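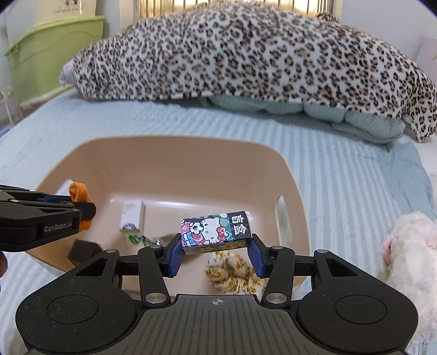

Hi Imre,

Okay, May update on the Giltevell guide! It's longer than the last one, sorry in advance, but a lot got done and I'd like you to have the whole thing before the next payment goes through.

Quick numbers first. We now have 354 pages live on the monster encyclopedia, and 167 of those have been through the full second edit (names, first appearances, height charts, the lot). The target in the grant letter was 100 by the end of this stage, so we're well past it, and I'm pretty happy about that.

Most of my time went to Skanlow. You'll remember he had three separate pages, one for the TV serial, one for the puppet shorts and one for the picture books, and they all disagreed with each other. I merged the first two and left the picture books alone. The picture-book Skanlow is a hatchling, he talks, and he has a different number of back spines depending on which printing you own, so it seemed kinder to readers to give him his own page with a note at the top. Nnaji did the spine comparison and I'm still amazed at her patience with it.

The Truvau page is the one I'm least happy with. It's fine up to the second season and then it turns into a list of episode summaries with hardly anything about the creature itself. I've rewritten the opening and the powers section. The history section needs somebody to sit down and rewatch the harbor episodes with the subtitles on, and the subtitles are bad (they call Truvau "the moth" all the way through, and it's a crab). I've pushed that into the next stage.

Things that cost money: the 40 scans from the old fan club newsletters came in at the price we were quoted, and they're lovely! There's a letters page where kids argue over whether Skanlow's roar is a cello or a garage door. I've put a bit of it in the trivia section with the surnames taken out. Hosting is the same as before. I haven't touched the translation money yet, and I'd like to move part of it to the harbor episodes if you're okay with that. Could you let me know by email so I have it in writing?

Things that went wrong: the search box broke for two evenings after the update and brought up the same Giltevell page no matter what you typed. Fixed now. We also had a long fight on the talk page about whether toy-only monsters count as characters. For now they get a short entry and no infobox, and I've locked the page until everyone cools off.

Next up is the Truvau history, then the suit actor credits, then the merchandise lists, which are a mess and which I've been putting off. I'd rather do them slowly and have the release years right.

The spreadsheet with the receipts is in the shared folder, second tab. Imre Borbély is down as the approver on all of it, so shout if that should be somebody else's name now.

Talk soon, and thanks again for the extra scans money!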